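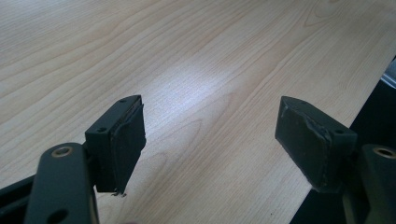

Why does a pale tabletop look clean when it isn't? Pale wood grain already has streaks in it, and the eye is happy to file a dried tea ring or a smear of jam as one more of them.

4.2 Surface finish and perceived cleanliness

Our 44 households were each asked to wipe their main table after the evening meal and then rate the result out of 6. The ratings were generous. Owners of light, wood-grain tops gave themselves the highest marks in the study, and our own inspection, done with a torch held low to the surface, did not share their optimism. Owners of plain dark tops rated themselves harshly and had, on the whole, cleaner tables.

Glare made matters worse. Under overhead light a pale top can develop a whitish patch in which the grain all but vanishes (Figure 2), and participants tended to treat such a patch as finished. Several wiped carefully up to its edge and stopped.

Figure 2. Light wood-grain tabletop under overhead light. The grain runs diagonally, with wider arcs toward the centre, and is washed out where the glare falls.

The Pruvska cloth and the Flalero cloth performed alike, to the disappointment of the authors, who had bought over 3000 of them. Grain direction mattered more – people wiped along it, whatever the shape of the table, and left the corners to look after themselves. We return to the corners in Section 6, with the Sikano data collected in March.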